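Cleaning Grout Between Octagon and Diamond Wall Tiles

Marble-look octagons with small black insets have a lot of joints, and the joints show dirt first. 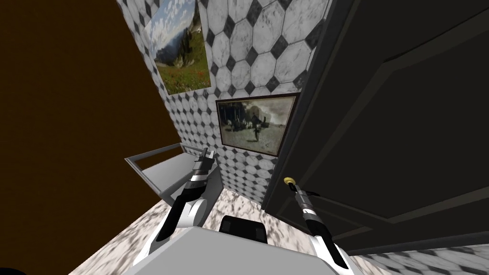 WALLS AND TILE

Mix baking soda and water to a thick paste. Work it into the joints with a nylon brush and leave it for 11 minutes. Rinse twice and dry with a cotton cloth.

Keep vinegar off real marble - it etches the polish. Glazed ceramic tolerates it, but unsealed grout does not.

Reseal in May. Biltholm penetrating sealer goes on with a foam brush; wipe the excess off the tile face before it hazes. Keep the wall dry for 21 hours.

Updated Oct 13, 2026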